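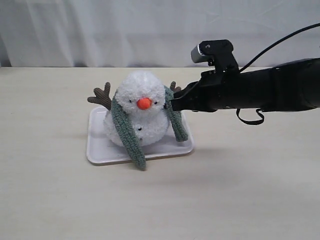

A plush snowman with an orange pom-pom nose, on a white tray.

The owner of Nemus, a small yarn shop in Nanham, starts placing her winter orders in August. By then she has already turned down most of what the mills send her.

"I get sample cards all spring," she says. "I knit a square of each one, wash it three times and leave it on the radiator. If it still looks like the card, I call them."

She opened the shop 13 years ago in what used to be a shoe repair place, and the smell of polish stayed in the back room for two winters. She had been a payroll clerk before that and still does her own books, in pencil. Last year the till rang up 2939 sales. She would like it to be more, but she also says she could not wrap many more than that alone.

Looped yarns are her steady sellers in the cold months. People buy them for scarves first and then come back for toys. She tells beginners to stay away from them.

"You can't see your stitches. You have to feel for them with your thumb. I tell people to make a plain hat first, then come back and we'll talk about bouclé."

Most of her wool comes from Rostami, a spinner she has used since the second year. The minimum order is 300 skeins, and she splits it with a shop in Vinduvis, two hours away by train. They divide the colors over the phone. Both of them want the cream, and neither wants the mustard.

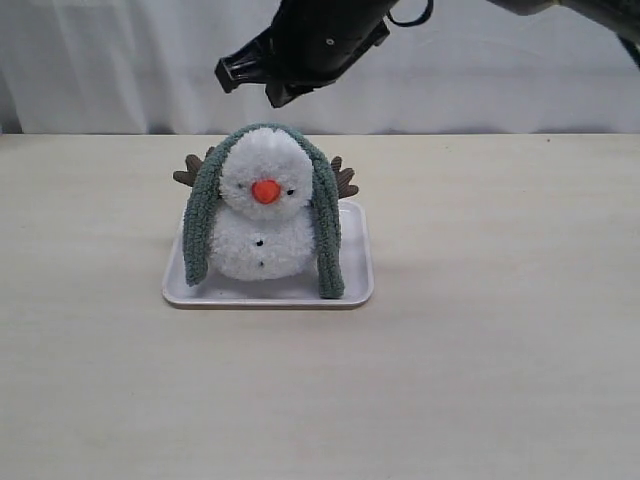

The snowman again, with a white curtain behind.

On stuffing she is strict. She sells only washed wool fill and a polyester one for people with allergies, and she thinks most homemade toys have too little of it in the neck.

"The head goes over to one side by spring. Put in more than you think, then sew it shut."

Her evening class starts at 7 and runs through the dark months. It costs 40 dollars a term, needles included. Several of the regulars have been coming since the first year and bring their own chairs.

Asked whether she knits at home, she says only socks, and only while the radio is on. She has a pair on the needles now, gray with a red heel, and the second one is coming out longer than the first.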